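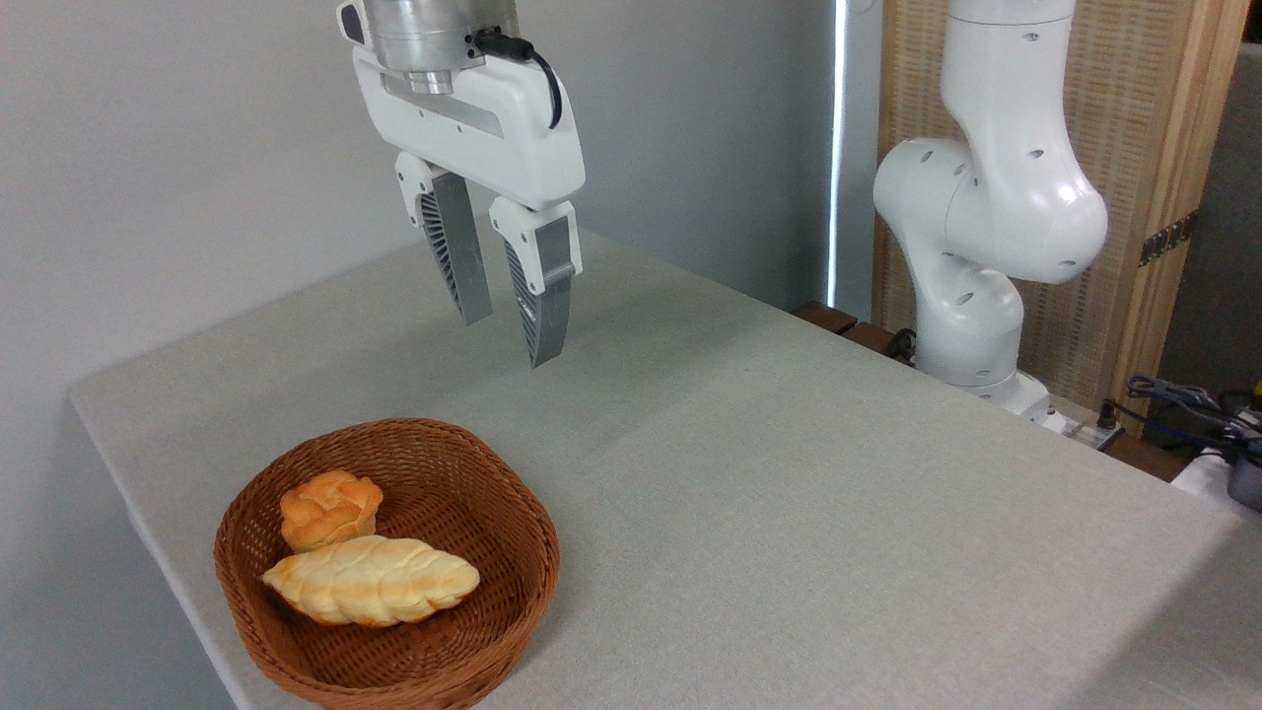
A round wicker bread basket with bread in it, on a table covered with a pale gray cloth.

Bread basket

A bread basket is a shallow, open container used to carry bread to the table and to keep it there until it is eaten. The usual form is round or oval, with low sides and a rolled rim, and the usual material is woven wicker. Wire, wood, and plastic versions exist and are bought mainly by restaurants.

The table basket should not be confused with the proofing basket, in which raw dough rises before baking. The two are confused anyway, most often by people buying presents.

Construction

Wicker baskets are woven over a frame of thicker rods, called stakes, which start at the base and are bent outward to form the sides. Flared sides make the bread easier to reach and the baskets easier to stack. The rim is made by turning the stakes down and wrapping or weaving them in, and is generally the first part to come apart. A weaver in the village of Murín is expected to finish 10 baskets in a day, a figure quoted chiefly by people who do not weave.

Use

The basket is set out before the meal, often lined with a napkin. It holds sliced bread, rolls, or small sweet buns such as brioche, whose glossy tops have a habit of emptying the basket before the soup arrives. Whether bread in a restaurant basket is free remains unsettled, and is normally settled by the bill.

On a cloth-covered table the basket also serves to contain crumbs. It does this poorly — an open weave lets the small ones through.

Care

Crumbs are shaken out over a sink. Wicker may be wiped with a damp cloth and should be dried at once. Soaking weakens the weave, and a dishwasher finishes the job.

Collections

The craft museum in Militano owns more than 700 bread baskets, of which 2 are on display. The rest are kept in storage and brought out each April for the town's bread fair, where they are filled with rolls and come back needing repair.

See also
Breadbox
Proofing basket
Basket weaving

Last edited 29/12/2023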